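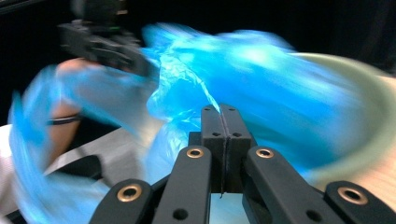 Entered by Lesia Kobzar, sound bench, Jundby
June, 4:40 pm

Went through the board recording from the early stand-up show. Two dropouts on the host mic, both while he was walking stage left. The second one lands on the punch line of the airport bit, so that take is no good for the special unless we patch it from the late show.

Orest swapped the receiver antenna and walked the stage with the same pack. No dropouts. Put the old antenna in the drawer with tape on it. Please don't put it back in the rack.

Audience mics: left side is hot again. Somebody at table level laughs right into it all through the opener. Pulled it down 2 dB and moved the stand back toward the pillar. Iraís thinks the room sounds thin now. I don't hear it, but she mixed the last special here, so leave the fader where she marks it.

House count from the door was 336 for early. Late show is sold out, so expect the room to be deader and the laughs longer. Ertuğrul wants the walk-on music shorter. He has cut a new version, file 1467 on the show drive. The old one is still cued on the playback laptop as of now.

To do before doors:
- load 1467 and delete the old cue
- fresh batteries in both handhelds
- ask Roksolana if the opener is doing the song, he needs a DI if so
- spare pack to stage manager

Monitor wedge still buzzes with the dimmers up. Not tonight.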